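Karker Counter Arm Safety Pack
Sold by Himwood. Fits any Karker arm on a bench or kitchen counter.

What's in the pack: printed rule cards, a reach template, a pad of daily check sheets, floor tape (20 m roll) and the setup guide, now in its July edition.

Okay, so you've got an arm going into a kitchen, and the first thing everyone asks me is "how fast can it go?" Fair enough! But the question I'd rather hear is "what's it going to be next to?", and that's what this pack is for. Kitchens are full of rails, brackets and board edges that you never notice until a gripper is working right over one. 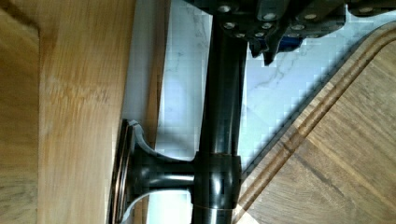 Mieke De Smet
Setup and Safety Lead, Himwood

My first rule for fixed stuff (rails, poles, anything bolted to a cabinet) is that it gets its own line on the check sheet. A loose cup will slide away if you bump it. A bracket on an oak panel won't, so the arm takes the whole knock and so does your cabinet. We set the approach speed near fixtures at 70 mm a second and leave it there, even when the person paying for the job is tapping their foot behind me. Come in from above where you can, go slow, and have someone's hand near the stop button for the first few passes.

Next up is the reach template. Lay it on the counter before you power up, swing it through the full arc and mark whatever it touches. Anything you aren't using for the task gets moved or written down. I'm pretty relaxed about normal kitchen clutter, by the way. A counter with a toaster and some canisters on it is a real counter, and testing on a bare one teaches you very little about the place you're going to work in. 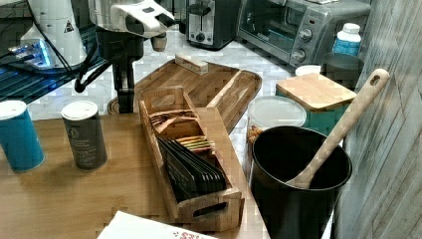

Cables are my other big one. Leave enough slack for the full swing and then run the whole arc by hand, watching the cable and nothing else. Do it again whenever you move the base, even by a hair. I once skipped this at the Vandenberghe test kitchen and spent the rest of the afternoon re-terminating a plug, so please learn from me!

Warning labels stay on, stay clean and stay facing the people. If yours has gone grubby or started to peel, there are spares in the back pocket of the guide.

Specs and ordering
Template reach: up to 400 mm
Check sheets: 79 per pad
Rule cards: English and French, wipe-clean
Also fits: Ikach bench mounts (ask us for the adapter sheet)
Refill pads and tape are sold separately.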